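Packing for an Overnight Coach: Household Tips from Jevik Coachlines

Passengers on the Brusar — Duridis service spend one night on board. The following advice will help you prepare your bags at home.

Start packing the day before departure. Weigh each bag on a bathroom scale. Hold bags are limited to 20 kg, and the driver may decline anything heavier.

Put liquids in screw-top bottles and leave a little space at the neck. Stand them upright in a zip bag. Cooked food travels best if it has cooled fully before the lid goes on. Strong-smelling food should stay at home.

Roll soft clothing and fold anything with a collar. Lay each garment flat and smooth it by hand before you begin. Heavy items go at the wheel end of the case — shoes first, then jeans.
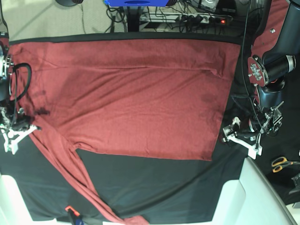 Keep one warm layer out of the hold, as the cabin is cooled overnight. From November a light blanket is also useful. Medicines, chargers and travel documents belong in your cabin bag.

Label every bag inside and out with your name and phone number. Unclaimed bags are held at the Brunner depot for 8 days.

Before leaving home, turn off the water at the main, empty the kitchen bin and unplug small appliances.

Updated October 2021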